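I caught Trí La between packing runs and asked which handheld gripper he'd keep. "The one with the soft pads, easy!" he said (he's done over 300 grabs with it). 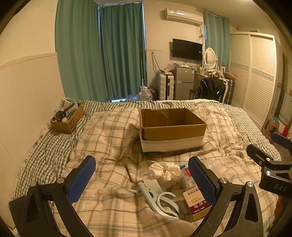

Open jaws with blue pads, and a folded hanger next to a medicine carton.

And the hanger? He laughed. "Thin stuff is the worst. The Divo pair pinches it fine, the Tatia ones let it twist." Ihor Mykhailiuk disagrees, so they're running it again in December.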